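Search this board Enter keywords

Kepler light curves on an old desktop, anyone else?

bodin_sky
Hello all. I am new on this board but I read it for two years. In November I started to download light curves of faint stars and look through them by eye, to find the small dips a planet makes when it passes in front. I have now a list of 965 stars which I have checked completely. Two of them show a dip that repeats and is not in any list I could find. My question is simple. How do you decide that a dip is worth telling a professional? I do not want to waste the time of a busy person.

Grelstead
Welcome. Two out of 965 is not crazy. What is the depth of the dips, and are the odd ones and the even ones the same? If they alternate deep and shallow you have two stars circling each other. Most of us had to learn this with some pain.

bodin_sky
Thank you. For the first star odd and even look equal to me, but the data is noisy. For the second star I have only three dips, so I can not say much.

poppy_s
Three dips is thin. I would wait.

Dristden
I don't agree with waiting. Planets were announced with three transits before. If the shape is flat at the bottom and the spacing is equal to the minute, post it and let others look. Waiting only means somebody else's software finds it first.

poppy_s
They had radial velocity measurements too, or a lot of brothers and sisters in the same system. A single candidate with three dips on a faint star, from one person looking by eye, is a different thing. I am not against posting it here. I am against writing to an observatory about it.

Grelstead
Can you post the folded curve for the first one? And which program do you use for removing the slow trend? A bad trend removal can create very nice dips.

bodin_sky
I will post the curve tonight. The trend I remove with a running median, window of two days. I wrote the program myself, so please be suspicious of it.

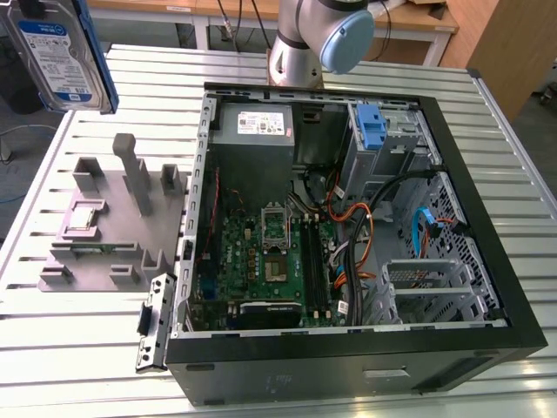
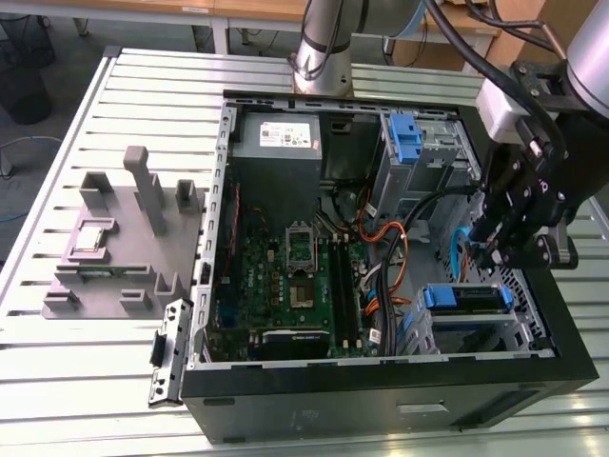
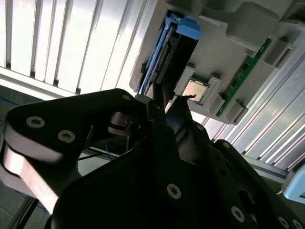
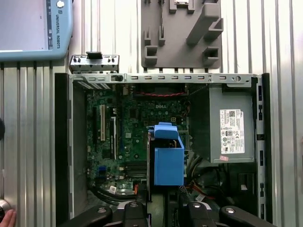
Baltano
A running median of two days is okay for short periods, but if your transit lasts ten or twelve hours the filter will eat part of it and leave small bumps on both sides. Look for these bumps. I made the same mistake and was proud of my "rings" for a whole week. About the computer, since the title says old desktop: you don't need much for this work. A Dell tower like the one lying open there, with its black memory slots and an old PCI slot, is the kind of machine I would happily use for folding light curves, and the search can run through the night while you sleep. Spend your effort on the filter first.

bodin_sky
Baltano, you are right! I looked again at the second star and there is a bump before and after each dip. Small, but it is there. So the filter is too short for this one. I will try a window of four days and mask the dips before I fit.

Dristden
That doesn't kill the candidate, by the way. The dip can still be real, it is only that the depth will be wrong.

poppy_s
True. But check also the neighbor stars. The pixels are big, and an eclipsing pair a little to the side can leak its light into your target. If the center of the light moves during the dip, the dip belongs to another star. For me this test is more important than the shape.

Dristden
More important? It fails all the time on faint stars. The center jumps from noise alone.

poppy_s
Then you say "I don't know" and you keep the star on the list. I don't see the problem.
— Poppy Sugden

Grelstead
Both of you have said this in at least three other threads. Bodin, do the center test and post the numbers also when they look bad.

bodin_sky
I did it for the first star, edited 2017-08-27. The center moves in the direction of a brighter neighbor, in every dip. So I believe it is a background pair and I remove it. I am a little sad but I learned much. For the second star the new filter makes the dip deeper and the bumps are gone. The center does not move more than the noise.

Dristden
So that one is alive. Post it.

poppy_s
Post it here, yes. With the three dips drawn separately please, not only folded.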